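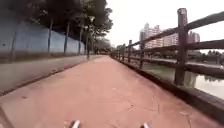

報道関係各位

3月21日
株式会社フリジア(Flisia)

太陽光で灯る散策路用ボラード灯「Zenia(ゼニア)」を発売
曇りの日が続いても朝まで灯る、低い位置からのやさしい光

屋外用ソーラー照明の企画・製造を手がける株式会社フリジアは、散策路や庭園の小道に向けたボラード型ソーラー灯「Zenia」の受注を開始しました。配線工事のいらない独立型で、日中に蓄えた電気だけで日没から夜明けまで点灯します。開発に着手してから最初の出荷を迎えるまで、社内でも待ち遠しい思いでいた製品です。皆さまにご紹介できることを、開発チーム一同とてもうれしく思っています。

■ 開発の経緯

フリジアはこれまで、門灯や表札灯など住宅まわりのソーラー灯を中心に製品をお届けしてきました。ここ数年、お客様から繰り返しいただいていたのが「庭の奥の小道にも使えるものがほしい」「木の下で日当たりが悪く、夜半には消えてしまう」というお声です。門灯をそのまま地面に立てても、光が目に入ってまぶしく、かえって足元が見えにくくなります。発電パネルを大きくすれば点灯時間は延びますが、昼間の庭では存在感が出すぎてしまう。この二つをどう折り合わせるかが、Zeniaの出発点でした。

設計を担当したのは、照明デザイナーのグイド・レオーネ(Guido Leone)です。レオーネは試作の初期段階から、灯具の高さと光の出る角度を少しずつ変えた試作品を自宅の庭に並べ、夜ごとに歩いて見え方を確かめてきました。最終的に採用したのは、筒の上端から光を下向きにだけ落とす形です。光源が直接目に入らず、舗装の継ぎ目や段差の影がほどよく浮かび上がります。

■ 製品の特長

【筒の側面で発電】
発電パネルは天面に加えて、本体側面をぐるりと囲むように配置しました。朝夕の低い日差しも、建物や地面からの照り返しも受け止められるため、置く向きを選びません。冬場の斜めの光でもしっかり働いてくれるので、北国のお庭でもぜひ試していただきたい部分です。

【満充電から5夜連続で点灯】
標準モードでは、満充電の状態から日照がまったくない場合でも5夜にわたって点灯を続けます(当社試験、気温や設置環境により変わります)。蓄電池にはリン酸鉄リチウムイオン電池を採用し、お客様ご自身で交換できる引き出し式としました。工具は付属の六角レンチ1本だけです。

【人が近づくと明るく】
普段は控えめな明るさで灯り、人の動きを感知すると最大300ルーメンまでゆっくりと明るさを上げます。急に点くとびっくりしてしまう、という声が試作のときに多かったため、立ち上がりの時間にはかなりこだわりました。ふわっと明るくなる感じは、実物を見ていただくのがいちばんです!感知機能は切ることもでき、一晩じゅう一定の明るさで使う設定も選べます。

【虫や植物への配慮】
光の色は、紫外線をほとんど含まない暖かみのある電球色です。上方向に光が漏れない構造のため、星を眺めるお庭にもなじみます。植え込みのそばでは、葉に直接光が当たらないよう、付属の遮光板で照らす範囲を半分に絞れます。

■ スケルノー植物園での試験設置

発売に先立ち、スケルノー(Skernow)植物園のご協力により、園内の散策路に試作機136台を設置し、秋から冬にかけて動作を確認しました。木陰の多い区間、池に面した湿気の強い区間、日当たりのよい芝生沿いの区間と条件はさまざまで、得られた記録は量産品の充電制御にそのまま生かされています。途中、落ち葉が天面に積もって充電量が落ちる灯具が見つかり、天面をゆるやかな円錐形に改めました。見た目にもすっきりして、社内ではこちらのほうが好評です。

同園で園路の管理を担当されているイルケル・ドゥマン(İlker Duman)様からは、次のようなコメントをいただいています。

「夜の特別開園のたびに仮設の電線を引き、終わるとまた巻き取る作業をしていました。その手間がなくなっただけでも大助かりです。歩いていて気持ちのよい明るさで、来園された方から『どこで買えるのか』と聞かれたこともあります。池のほとりの水面に光が落ちるところが、個人的にはとても気に入っています」

■ 共同開発について

本体の筒には、金属加工のエルソイ(Ersoy)社による再生アルミニウム材を使用しています。継ぎ目のない一体成形で、パネルを収める浅い溝まで同社の工場で仕上げています。塗装は塩害地域での使用を考えた二層仕上げで、海の近くのお庭にもお使いいただけます。

レオーネは今回の発売にあたり、こう話しています。

「小道の照明は、道そのものを見せるためのものだと思っています。灯具が目立つ必要はありません。昼はなんとなくそこに立っていて、暗くなったら足元がちゃんと見える。そういうものを作りたくて、ずいぶん夜の庭を歩きました。次は階段用の小さなものに取りかかっていて、こちらも楽しみにしていてください」

■ 製品概要

製品名:Zenia(ゼニア)ソーラーボラード灯
用途:散策路、庭園、集合住宅の通路、宿泊施設の外構など
明るさ:最大300ルーメン(感知時)
連続点灯:5夜(標準モード、満充電時)
本体材質:再生アルミニウム
本体色:墨、灰白、深緑
設置方法:埋め込み式または台座固定式
付属品:遮光板、六角レンチ、取扱説明書
販売方法:当社オンラインショップおよび全国19か所の取扱店

台座固定式はコンクリート面へのアンカー留めに対応しています。土の上に設置される場合は、埋め込み式をお選びください。凍結の深い地域向けには、長めの埋め込み脚を別売りでご用意しています。

■ 実機の展示について

取扱店では、店頭に暗幕で囲った小さな展示コーナーを設け、昼間でも点灯の様子をご覧いただけるようにしています。展示の有無は店舗によって異なりますので、お出かけ前に各店へお問い合わせください。造園業や設計事務所の方には、実機の貸し出しも承ります。お庭に一晩置いて、ぜひ実際に歩いてみてください。

■ 本件に関するお問い合わせ

株式会社フリジア 広報担当
お問い合わせは当社ウェブサイトの報道関係者用フォームよりお願いいたします。製品画像、配光データ、取扱店一覧も同フォームからご請求いただけます。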